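Nous utilisons des cookies pour mesurer l'audience. Accepter | Refuser | Newsletter

# Clultico-bagues

README, tenu à jour par Ludmila Machala quand elle y pense.

## Contenu

Un inventaire de petits bijoux, surtout des bagues : 209 fiches, 11 catégories, dont une « divers » qui grossit à vue d'œil. Chaque fiche donne le type d'anneau, le décor, la présence ou non d'une pierre et l'endroit où l'objet devrait se trouver. Le conditionnel est volontaire.

## Méthode de tri

On étale tout sur un lit. Styliani Tsakiris défend la table, qui est plate et ne rebondit pas, mais une bague tombée d'une table file sous le radiateur, alors que sur un drap elle reste à peu près où on l'a posée. Les draps à motifs sont admis. Les draps à franges, plus jamais.

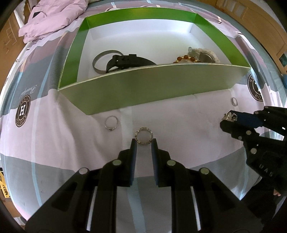
On sépare ensuite les anneaux gravés, les anneaux fins à petite pierre et tout ce qui brille trop pour entrer dans les deux premiers groupes. Une bague va dans un seul groupe. En cas de litige, Settimio Pellegrini tranche, généralement mal, et on note son avis dans le champ `remarque`.

## Champs

- `type` : jonc, chevalière, solitaire, autre
- `decor` : lisse, gravé, chargé
- `pierre` : oui, non, perdue
- `rangement` : boîte, tiroir, introuvable

## Limites connues

19 fiches n'ont pas de taille, le baguier ayant lui-même été classé dans « divers ». Le champ `pierre` ne dit rien de la valeur ; prière de ne plus nous écrire à ce sujet.

## Récemment mis à jour

- Clultico-boutons, version 2
- Démêler une chaînette sans s'énerver
- Boucles d'oreilles orphelines : appel à témoins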